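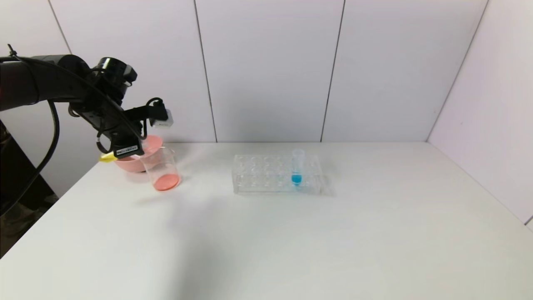
Opinion
By our Homes columnist
Filed in March

My kitchen in Trutton was refitted last autumn, and when the fitter asked what colour I wanted for the worktop I said white without thinking. I had seen white in every showroom, every rented flat and most of my friends' houses. The worktop cost £1,547 with the cutting and fitting. I have been sorry about it ever since.

White has become the colour people choose when they don't want to choose. Sellers like it because it photographs well, landlords like it because it can be painted over, and the rest of us go along because we are told we might want to move one day. I have no plans to move. I fitted out my kitchen for a buyer I will never meet.

The usual defence is that white is clean. It shows dirt, which is a different thing. My old worktop was a speckled brown that came with the house, and I wiped it down after every meal. I wipe the new one after every cup of tea. Beetroot has to be dealt with at once. Turmeric I have stopped buying.

Then there is the glare. On a bright morning I can't read a recipe at the counter without moving round to put my back to the window. My mother, whose sight is poor, stayed with us over Christmas and kept putting her cup down too near the edge. A pale cup on a pale surface is hard for her to find. She managed perfectly well on the brown.
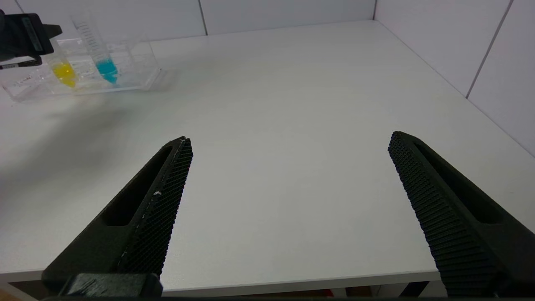 A white tabletop at close range.

Shops are part of the problem. The big showroom at Gondley has 359 worktop samples on its wall, by its own leaflet, and when I went back to look properly I found the browns, greens and reds on the bottom row, where you have to kneel. Dobson, the smaller place on the Cerstead road, does better. They will lend you a sample for a week, and I wish I had known that. A square of worktop next to your own kettle, under your own light, tells you more than an hour in a showroom.

I am not asking for anything to be banned. White suits some rooms, especially dark ones at the back of a terrace. But it ought to be one colour among many, and a fitter who hears "white, please" could reasonably ask why.

As for mine, replacing it would be a waste of money and of a sound worktop. I have spent £200 on two large wooden boards, which cover most of the part I use. The rest I wipe.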